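New handling code for shared workrooms comes into force at Flidanwood

9/10/18

A new code of practice for robot arms in shared workrooms has come into force at the Flidanwood site, after a trial that began in February. It applies to every arm on the site that picks up, moves or puts down everyday objects, whether it is fixed to a bench or mounted on a moving base.

The code was drawn up by Mondmont, which runs the site, together with Sorken, which supplies the arms. It replaces a set of local notices that differed from room to room and in some cases contradicted each other. One told staff to stop the arm before entering; another, two doors along, allowed them to walk through at any time provided they kept to the wall.

The main change concerns speed. An arm moving near people will be limited to 100 millimetres a second when its gripper is open, and to a lower figure set by the room supervisor when it is holding anything longer than its own forearm. Outside working hours the limit rises to 1000 millimetres a second, but only if the door is locked and the warning light is on.

Long and narrow items get a section to themselves. Sticks, rods, tubes and rolled sheets may be stood against a wall for an arm to collect, but they must be on a level floor and clear of any doorway. Operators are asked to check the arm's approach path before each run and to note any item that has slipped or fallen during it.

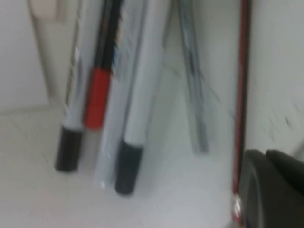
Guillot said the section on long items was the one most operators had asked for, and that the old notices had dealt with boxes and little else. The firm would still have liked a fixed rule on how far apart such items should stand — the code leaves this to the operator — and expects to raise the point again when the text is reviewed.

Wrist cameras are covered too. Footage may be used to look into a fault or a near miss, and must be deleted after 5 weeks unless an incident report has been opened. Staff working in a room must be told when a camera is recording.

Each arm will need a named operator, who must be in the room or at the window whenever it is switched on. Operators who completed the previous site training will not have to repeat it, but must attend a short session on the new limits before their next booking. New starters will have to carry out two supervised runs before working alone.

Mondmont said rooms that already meet the code can carry on as normal. Those that do not will be closed to robot work until floor markings and stop buttons have been fitted, starting with the ground floor.

Printed copies are being put up beside the stop button in each room, and the old notices should be taken down at the same time. Questions about bookings should go to the site office.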